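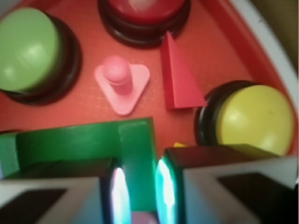 Abb. 1: Tasterkappen und Spielteile zusammen auf dem roten Tablett

3. Das Tablett bestücken

Die Taster sind ausgepackt, jetzt kommt der Teil, den ich am liebsten mag! Ich richte mein Farbenspiel von Tendstead immer auf einem Tablett mit hochgezogenem Rand ein - da kullert nichts auf den Boden, und man kann alles in einem Rutsch wegtragen.

1. Stell das Tablett auf eine glatte Fläche und lass am Rand 15 cm Platz.

2. Verteile die Taster mit Abstand. Eine feste Reihenfolge gibt es nicht, ich setze Grün und Rot gern nach hinten und Gelb an eine Seite.

3. Leg die Formteile locker dazwischen: den grünen Bogen, den roten Keil, das rosa Dreieck mit dem Griff. 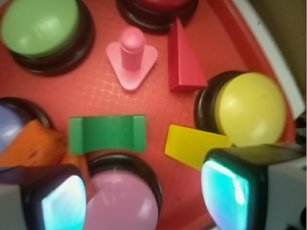

4. Drück jeden Taster einmal durch. Klemmt eine Kappe, dreh sie ein kleines Stück und probier es noch mal.

Hinweis: Gleiche Farben müssen nicht nebeneinander liegen. Bei mir darf der rote Keil ruhig beim gelben Taster stehen, dann wird das Zuordnen etwas kniffliger.

5. Für die schwerere Runde (im Baltent-Heft ist das Spiel 8) nimmst du ein Tuch dazu und deckst 2 Teile halb ab. Die Kinder raten dann, was darunter steckt.

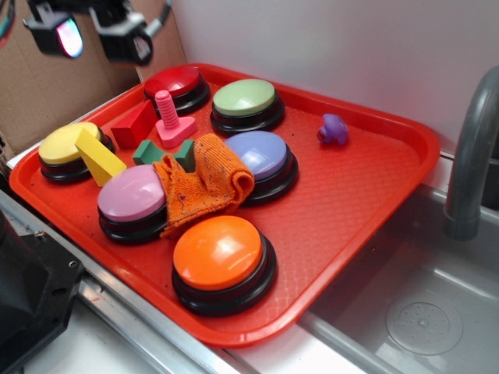
Abb. 2: Aufbau mit orangefarbenem Tuch, der grüne Bogen schaut noch heraus

Achtung: Die Taster bitte nie ins Spülbecken! Krümel vom Tablett wische ich mit einem trockenen Pinsel weg, die kommen sonst unter die Kappen (fragt nicht, wie oft ich die schon rausgepult habe).

Ersatzkappen bestellst du unter der Teilenummer 512. Weiter geht es mit Abschnitt 4, Batterien wechseln.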